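Visita ao laboratório de manipulação da Hollen

31 de maio de 2018

Por convite da direção técnica da Hollen, tive a oportunidade de assistir à jornada de portas abertas do laboratório de manipulação robótica que a empresa mantém em Pernitz. Registo neste espaço as notas que tomei, na convicção de que poderão interessar aos leitores que acompanham as questões de automação em pequenas séries.

A sessão teve início com uma apresentação de Regula Leitner sobre a atividade do laboratório. O espaço ocupa 544 metros quadrados e recebeu, segundo os dados então divulgados, 800 visitantes desde a sua abertura. A oradora sublinhou que o programa dá prioridade a tarefas elementares, repetidas em condições controladas, antes de qualquer ensaio com peças de clientes. O grupo foi depois conduzido à zona de trabalho, onde a demonstração consistia em agarrar e pousar pequenos cubos coloridos com um braço robótico.

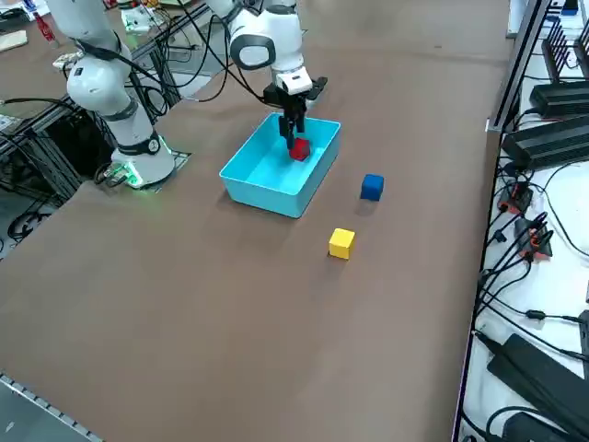 Pirmin Kälin observou que a repetibilidade do movimento lhe interessava menos do que o comportamento do sistema perante uma peça mal orientada, e perguntou se o programa previa uma nova tentativa em caso de falha na preensão. Foi-lhe respondido que sim, com um limite definido pelo operador, e que o registo de cada tentativa ficava disponível para análise posterior. Kälin insistiu em que esse limite deveria constar da documentação entregue aos visitantes, sugestão que me pareceu pertinente.

Seguiu-se um período de perguntas, moderado por Damian Aigner. Grande parte das intervenções incidiu sobre os custos de integração e sobre a formação do pessoal. A Hollen propõe um curso inicial de 60 horas, ministrado em conjunto com a Grernier, que abrange a programação de trajetórias, a segurança da célula e a manutenção corrente da pinça. O preço por participante é de 1.585 euros, com material incluído. Alguns dos presentes consideraram o valor elevado para empresas de reduzida dimensão; outros recordaram que uma paragem prolongada da linha acarreta encargos superiores.

Foi igualmente abordada a ligação com a Mösli, responsável pelo software de planeamento. Os dois parceiros trabalham numa interface comum que permitirá descrever uma tarefa pela posição inicial e pela posição final de cada objeto, cabendo ao sistema a definição dos passos intermédios. Não foi avançada qualquer data para a sua disponibilização.

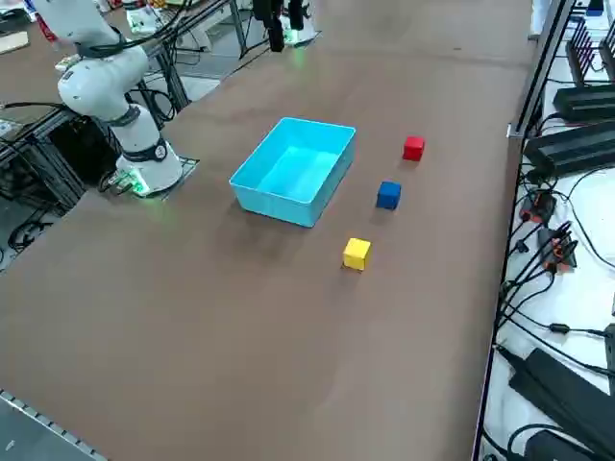

A definição do estado inicial de uma tarefa mereceu, a meu ver, menos atenção do que devia. Um mesmo exercício pode variar muito em dificuldade consoante a disposição das peças e a distância entre elas. Com o recipiente vazio e os cubos vermelho, azul e amarelo pousados em diagonal ao seu lado, a pinça dispõe de espaço livre em redor de cada peça, e seria útil conhecer os resultados obtidos com os cubos encostados uns aos outros. Coloquei a questão no final da sessão e fui informado de que esses ensaios estão previstos para uma fase seguinte.

Agradeço à Hollen o acolhimento dispensado e a Regula Leitner a disponibilidade para esclarecer, já depois do encerramento, várias dúvidas relativas ao programa do curso. As inscrições fazem-se junto da receção do laboratório, em Pernitz.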